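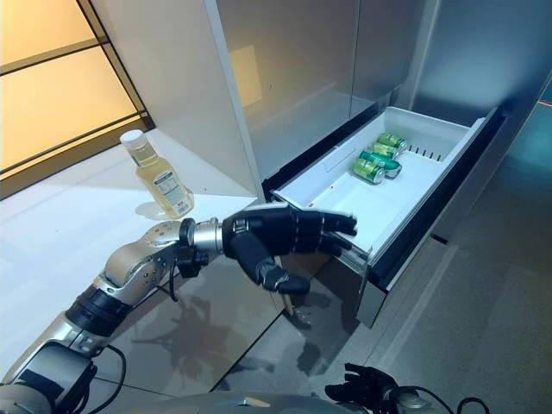
손부터 사면 팔 예산이 안 남는다는 게 Bence Csonka의 첫마디였음. 중간점검 때 한 말 그대로 옮기면 "견적서에 손만 있고 손가락 예비품이 없는데 그건 누가 내나". 우리 조도 할 말 없었다. 그래서 예산표를 처음부터 다시 짰고, 이 보고서가 그 결과임.

2026년 1월 8일 목요일
작성: Heiðrún Juhl (장비계획 조)

1. 뭘 사려는 건가

과제는 주방 보조 로봇 장비 구매 계획. 냉장고 서랍 열린 상태에서 캔 꺼내기, 조리대 위 병 집기. 이 정도가 목표 작업이다. 두 팔 + 다섯 손가락 손 구성을 기준으로 잡았음. 집게형(2지 그리퍼)으로 내려가면 돈은 확 주는데 과제 조건에 "사람 손 모양"이 들어가 있어서 비교용으로만 남김.

구매 항목은 일단 이렇게 나눴다.
- 손 (좌우 한 쌍)
- 손목 카메라, 머리 쪽 카메라
- 손바닥 패드, 손가락 커버 등 소모품
- 케이블, 고정 브라켓, 나사류
- 유지보수 계약
- 실습용 물품 (캔 음료, 병 음료)

마지막 항목은 처음에 빠져 있었다. 금액은 작은데 영수증 처리가 제일 귀찮음. 학과 사무실에서 식음료는 따로 올리라고 해서 결국 서식을 두 번 썼다.

2. 견적 비교

업체는 Hukel, Tilton, Barbu 3곳. 단위는 전부 만원, 부가세 별도.

Hukel: 손 한 쌍 654. 손가락 커버 포함, 손바닥 패드는 별도 구매. 납기는 답이 제일 빨랐고 4월 입고 가능하다고 함.
Tilton: 손 한 쌍 513. 싸다. 대신 커버, 패드 전부 별도고 수리는 본사로 보내야 됨. 수리 기간 동안 대체품 없음.
Barbu: 아직 금액 안 옴. 메일 2번 보냄. 사양서만 받아서 표에서는 빈칸으로 둔다.

Hukel하고 Tilton 차이가 141. 이 차액으로 소모품을 얼마나 살 수 있나가 핵심인데, 패드 단가를 두 업체가 다르게 잡아놔서(한쪽은 장당, 한쪽은 세트) 바로 비교가 안 됐다. 단가 기준 통일해달라고 재요청한 상태. 답 오면 부록 표 갱신 예정.

3. 소모품이 왜 따로 한 줄인가

처음 예산표에서는 소모품이 "기타"에 묻혀 있었음. 물건에 직접 닿는 부위는 계속 쓰는 거니까 본체랑 같은 줄에 두면 안 된다고 판단했다. 특히 엄지하고 손바닥 패드.

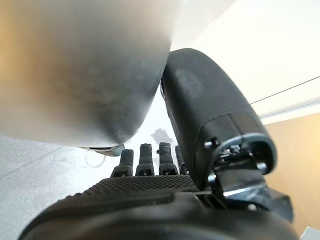 그림 2. 손목 카메라 화면. 은색 물체 옆면에 닿은 엄지, 앞쪽에 무늬 있는 그립 패드.

패드는 교체 주기를 모르니까 일단 여유분으로 잡고 한 학기 써본 뒤에 다시 계산하는 걸로. 커버도 같은 방식. 카메라 쪽은 손목에 작은 걸 붙이는 구성이라 가까운 물체는 흐리게 나온다. 초점거리 짧은 모델로 바꾸면 얼마인지 견적 요청에 추가했음. 이건 필수 아니고 선택 항목.

케이블도 생각보다 신경 쓸 게 많다. 팔 밖으로 고리처럼 늘어지는 부분이 있어서 정리용 클립이랑 예비 케이블을 넣었다. 클립은 문구점 가격이라 학생회비로 될것 같은데 확인 필요.

4. 유지보수

Zameck이 설치 + 정기점검 묶음을 제안함. 조건은 괜찮은데 1년 단위 계약이라 우리 예산 주기(학기)랑 안 맞음. 반 나눠서 결제되는지 문의 중. 안 되면 첫 학기는 점검 없이 가고 고장나면 건별 수리. 위험하긴 한데 돈이 없다.

5. 구매 순서 (안)

손 먼저, 카메라 그다음, 나머지는 한꺼번에. 처음엔 전부 동시 발주였는데 손 납기가 밀리면 나머지가 창고에서 놀게 돼서 바꿈. 단 예비 손가락은 손이랑 같은 발주서에 넣는다. 중간점검 지적 반영.

현재 조 의견은 Hukel 쪽으로 기울어 있음. 이유는 가격보다 수리. Tilton으로 가려면 예비 손이 있어야 하는데 그러면 싼 의미가 없어진다. Barbu 금액 오면 다시 봄.

6. 남은 일
- 패드 단가 기준 통일 (Hukel, Tilton)
- Barbu 재촉
- Zameck 분할 결제 여부
- 식음료 영수증 서식 최종본 제출
- 부록 표 오타 수정, 합계 줄이 한 칸 밀려 있슴

댓글

Bence Csonka
예비 손가락 들어간 거 확인. 근데 배송비는 어디 있음? 해외 발송이면 통관비도 봐야 됨.

익명
Tilton 수리 보내본 적 있는데 왕복 운송비 우리 부담이었어요. 계약서에 있는지 꼭 보세요

Heiðrún Juhl
배송비 빠진 거 맞음... 소모품 밑에 한 줄 추가할게요. 운송비 조건도 Tilton에 물어보겠습니다.

익명
캔 음료는 내용물 든 걸로 살 건지 빈 캔으로 할 건지도 적어주세요. 무게 달라져요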